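Ticket 627: Newsletter signups not reaching the mailing list
Status: Closed
Product: Plesari landing page, Tinine email tool
Opened: 8/29/19

Hi team! Me again, the one who runs marketing for Daklow. So we put up the new landing page for the fall campaign (you built it, we love it, the headline still makes me grin) and the signup form looks like it works great. You type in your email, you get the little thank-you message, everyone's happy. Except when I log in to Tinine, the new people aren't on the list. The page stats say 200 people have sent the form and my list has grown by 9. Nine!

Stuff I've tried so far:

Signed up with my own work email. Got the thank-you message, never showed up on the list.
Signed up with my personal email. Same thing.
Cleared my cache, tried another browser, tried my phone. No change.
Checked the spam folder, and there was nothing in there from us.
Logged out of Tinine and back in again, which I know is silly, but it fixed something for me once.

We've got the big send to 3000 people planned for September and I'd really like the new folks to be on it. The page is the one with the denim shots, in case you're looking at the old one by mistake (the old one has the green banner and a phone number that doesn't work anymore).
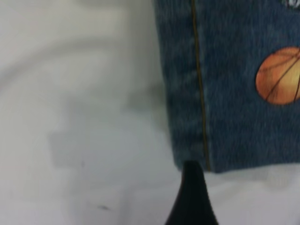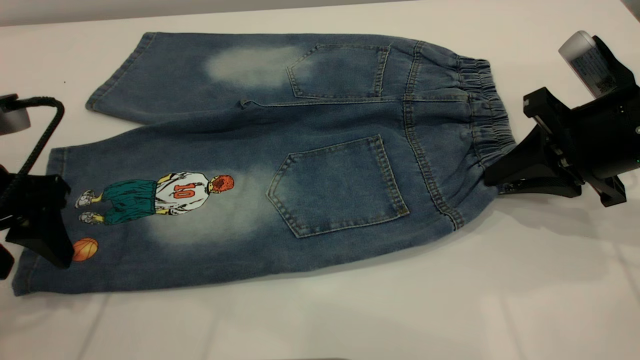
Blue denim in all of them, so it's easy to spot.
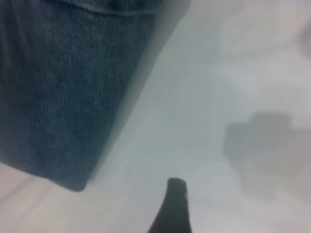
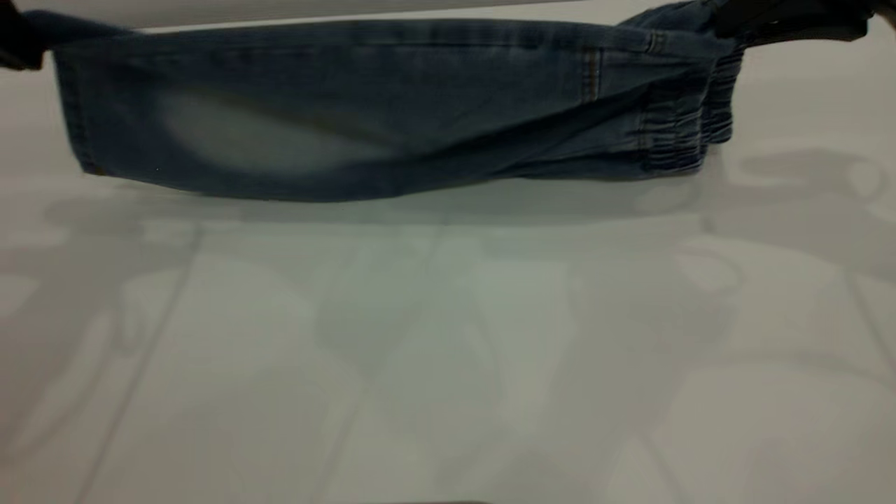
Why does the form say thank you if the email never makes it to the list?
The thank-you message only means the page saved the entry. Passing it along to Tinine is a second step, and that step can fail without the visitor seeing anything.

Update from me: okay, I went looking in the Plesari settings like you asked. Under connected lists it says "Sastry spring promo," and that's the list from our last campaign! I'm guessing it came along when the page was copied. I archived that list back when the promo ended, so I suppose the signups had nowhere to go. The 9 who did get through were ones I'd typed in by hand from a sign-up sheet, and I'd completely forgotten doing it.

Second update: switched it to the fall list, signed up with my personal email one more time, and there I was in under a minute. Yay! I also found the saved entries under the form's history tab, so I exported those and loaded them into Tinine. A few were doubles (mostly me, testing) and I took them out first.

One small thing while I have you: could the page template leave the connected list blank when it gets copied? I'd much rather see an error than find out like this again. You can close the ticket, and I'll open a separate one for the button color.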